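About Tilside

What we do, and what we doubt

Tilside teaches people to sort, store and use up the fruit and vegetables they have already bought. We run short courses in Grasevberg, we visit homes within an easy drive of town, and we publish a plain printed guide that has sold 2,147 copies without a single celebrity on the cover.

We started because we were tired of being sold things. Stacking bins, drawer liners, little sachets that are supposed to keep a pear young. Some of us had bought plenty of it, and the pears went soft anyway. When a product comes with a chart, we ask who drew the chart. Usually it was whoever makes the product.

We don't sell containers and we don't take a commission on them. If you own a few plates and a tray, you can take every course on our list.

How a home session goes

Everything comes out. The fruit bowl, the bottom of the refrigerator, the bag that never got unpacked. Most kitchen counters are too small for it, and we have no patience for advice that assumes a marble island. Spread a plastic sheet over a bed and you have more room than most people's kitchens will ever give you. Duvets survive.

Then you pick things up one by one, turn them over and decide. Marks on the skin worry people far more than they should. A speckled apple is usually just a speckled apple, though we won't promise that about yours until somebody cuts it open. Greens go on a plate of their own, away from anything heavy.

A session takes six people at most. We have been told this is a poor way to grow a business, mainly by people who sell business courses.

The Prurkia and Gkikas methods

Visitors ask about both. Prurkia is the color-coded one, and we tried it for most of a December. It looked lovely — and we threw out just as much as before. Gkikas is the one where you write a date on everything. It works if you're the sort of person who reads dates. We teach bits of each and the whole of neither.

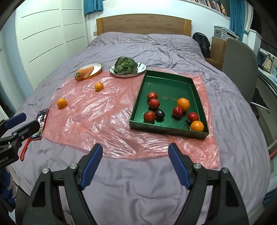
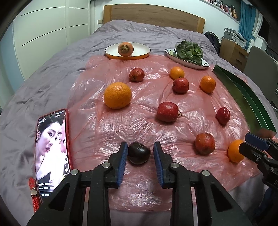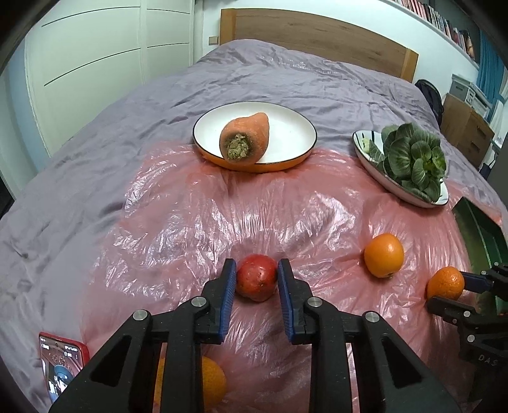

Fruit and bok choy on the pink sheet.

Grasevberg — Tuesday, January 14, 2020

Apples and oranges are where most households should begin, as they get bought by the bagful and forgotten by the bagful. Leave the cupboards for another day.

Our mailing list stands at 866 addresses. It goes out when we have something to say, so there are long gaps. Home visits are booked by phone or at the front desk. If a course isn't for you, tell us before the second session and we'll return the fee.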